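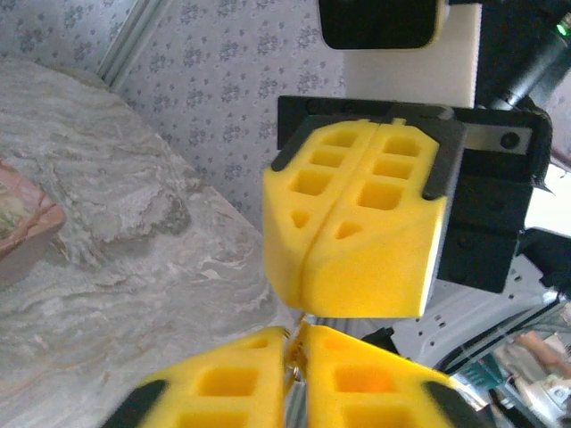 Attachment 1 on the ticket: foam fingers on both grippers, marble-pattern table, view from the wrist camera.

Ticket: foam finger replacement, spares and next year's budget
Status: open, waiting on quote
Opened: 7/5/19

First entry

Okay, so I'm opening this as a support ticket because that's the only way I know to get it in front of the people who sign for parts. It's half a fault report and half a shopping list, sorry in advance!

The fault part is quick. The yellow foam fingers on our Clider grippers are wearing out faster than I planned for. When I did the budget last time I put them down as a yearly item, one set per gripper, and figured I was being generous. Well, I've already used up the spare sets and I'm swapping the good ones between arms like car tires. The symptom is always the same: the grip goes soft, small parts start to turn in the fingers, and I end up raising the closing force to make up for it (which I'm pretty sure just eats the foam quicker).

Things I tried before writing:

- Reseated the fingers on both arms. No change.
- Backed the closing force down to the setting in the Clider manual. Parts slip.
- Swapped left and right fingers. Better for a couple of shifts, then the same again.
- Put in my last new set. Fixed it completely, so I'm happy to say it's the foam and the rest of the gripper is fine.

What I need to know from support: is there a firmer foam that fits the same bracket, and does it come with the pockets molded in? The pockets matter to us. A flat block of foam is cheaper, I know, I've seen the price, but we tried one and it wouldn't wrap around anything.

Second entry

Support wrote back asking which finger version we have. It's the one with the rectangular pockets toward the capped end and a triangular notch after them, smooth and fat over the other half, thin dark edging on the corners. The wrist camera picture has it from pretty close. If the edging is sold separately please tell me, because I've thrown out fingers where the foam was okay and only the edging had let go, and I'd love to stop doing that.

They also asked if we run the fingers closed when the arm is idle. Yes, we do. I didn't know that was a question! I've changed the park position on one arm so it rests open, and left the other one alone so I can compare.

Third entry

Prices. I now have two of them and they don't line up, so bear with me.

Gerkano sells the standard fingers in packs of 2, which is one gripper's worth, at $92 a pack. No minimum order. Shipping is extra and they wouldn't give me a number until I'd made an account, so I made an account, and now I get their newsletter.

Ehlers has a firmer version for $100 a pack, same count in the pack. They say it drops straight onto the Clider bracket. I asked for a drawing so I can check the screw spacing myself before anybody spends money, and I'm still waiting on that. We got burned on the camera mounts this way. The seller said they fit, they did fit, and then the cable came out on the wrong side.

So it's $8 more for the firm ones. If they last even a little longer that pays for itself, and I don't have to stop and redo the grip settings so often. But I don't want to buy a year's worth of something I haven't had on the arm.

Fourth entry

Talked to the Fukotberg site, who run the same grippers. They're on the standard foam too and they budget for it by the hour of run time, not by the calendar, and I feel a bit silly for not doing that. They keep a log sheet next to the station and write down the hours at every swap. I've started one. It's taped up where I can reach it and so far it has one line on it.

They haven't tried the firm ones either but they want to hear how it goes.

Fifth entry

Here's what I'm asking for, so purchasing can stop emailing me for "a number":

- One pack of the firm fingers from Ehlers, as a trial, once the drawing checks out. $100.
- One pack of the standard ones from Gerkano so we're not down while I test. $92.
- $50 set aside for shipping on both. Whatever's left goes back.

For next year, please leave the finger line open until July is over. I'll have hours on the log by then and can work out a real figure per arm. Please don't copy last year's amount across again, it was my guess and it was a bad one.

I'd also like spare screws for the bracket on the same order if Clider sells them loose. If they only come as a full bracket kit, skip it and I'll ask around the shop.

Leaving this ticket open until Ehlers sends the drawing.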